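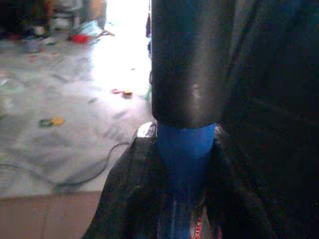
Glossy dark gray above bright blue, close up.

Nultiditz retirement planner: my review after a whole summer with it
Posted 25/08/2019

So I finally paid for a retirement planner. I've been using the free calculator on my 401(k) website for years, the one with the little slider, and every time I moved the slider it told me I was either going to be fine or going to be eating crackers at 80. My brother-in-law had been going on about Nultiditz since Christmas and I gave in at the start of the summer. It costs $40 a year and there's a free version, but the free version won't let you save anything, which got old after one evening!

Some background so you know who's talking. I'm in my fifties, married, two old 401(k)s from previous jobs plus the current one, a Roth IRA I opened late and a small pension from a company called Hassanpour where I worked for a long time before it got bought. My wife has a 403(b) from the school district and is going to stop working before I do. We own the house, sort of, with a chunk of mortgage left. If your money is simpler than that you may not need any of this, and I mean that kindly.

Getting set up

You start with a long questionnaire. It's friendly enough, one thing per screen, but there are 31 screens (I know because it says so in the corner the whole way through) and you can't skip ahead and come back. I had to stop in the middle to go find my pension letter in the basement and it logged me out. My answers were saved, thank goodness, except for the pension page I'd been on.

You can link your accounts or type in the balances yourself. I typed mine in. Linking worked for my Roth but my wife's plan wasn't on the list at all, and the help page just says to "request your institution," so I requested it back in June and I'm still waiting. Typing balances in by hand is really not so bad, I do it when the statements come.

What I like

The Social Security part is terrific. You put in the numbers off your own statement, for both of you, and then drag two claiming ages along a line, his and hers, and watch the income bars change underneath. I had always figured I'd claim as soon as they let me and be done with it. Seeing what that did to my wife's income if I go first (sorry honey) changed my mind in one evening, and we had a pretty serious talk about it that we'd been putting off for ages. The free slider thing never got us anywhere near that.

I also love that it lets you build separate plans and lay them next to each other. You get up to 5 on the paid version. Mine are called Work Forever, Normal, and Sell the House, and my wife made one called Florida that I pretend not to have seen. Each one has its own spending, its own retirement dates, its own everything, and copying one to start another takes a click.

The spending page is good too. You can say you'll spend more in the first years while you still want to go places, then less, then more again for medical stuff at the end. And it has a line for health insurance before Medicare, with a big yellow warning if you leave it at zero. I had left it at zero. Ouch.

What I don't like

The pension page. Oh boy. It assumes your pension goes up with inflation every year, and mine doesn't, it's a flat check until I die. There is a box to turn that off but it's under Advanced, then Income, then a tiny gear, and until I found it the program had us looking a whole lot richer than we are. If you have a flat pension, go find that gear before you look at a single chart. This is the sort of thing that could really mislead a person and I wrote and told them so.

Taxes are kind of thin. It knows about federal brackets and it asks what state you're in, but as far as I can see it treats our pension income like any other income for the state part, and our state gives you a break on it. It also doesn't warn you about required withdrawals until you scroll way down in a table that looks like a bus schedule.

The default investment return is too cheerful for my taste. You can change it, and I did, and Normal got less normal in a hurry.

Also the phone version is useless for anything but looking. The claiming-age line is too skinny for my thumb.

Help and support

I emailed support 3 times. The first reply was a link to an article I'd already read. The second one, about the pension box, came from a fellow named Hamidreza Alipour who clearly knew the program inside out. He walked me through the whole thing and said they were moving the box to the main pension page in the September update. I'll edit this if it shows up. The last question was about billing and it got fixed the same day.

Compared to the others

I tried the Avetti planner too, on its trial. It's prettier, and it linked my wife's plan without any fuss, but it kept steering me to a phone call with an advisor, and after I gave them my number I got the calls. It also wants a good deal more money per year. If you'd like a person to hold your hand I can see it.

Trerero is basically a spreadsheet you buy once. My brother swears by it and he's an engineer. I opened it, saw the tabs along the bottom and closed it again. The tax side is supposedly much better than what Nultiditz does, so if you're doing Roth conversions and that kind of thing, look at that one first.

Would I renew?

Yes, for one more year anyway. It got us talking, it caught the health insurance gap, and I've bumped my 401(k) contribution up a bit because of it. I wouldn't retire on its say-so alone, and we're still going to pay somebody by the hour to look it over before my wife hands in her notice. Four stars. I'd have given it another half if that gear wasn't so darn small.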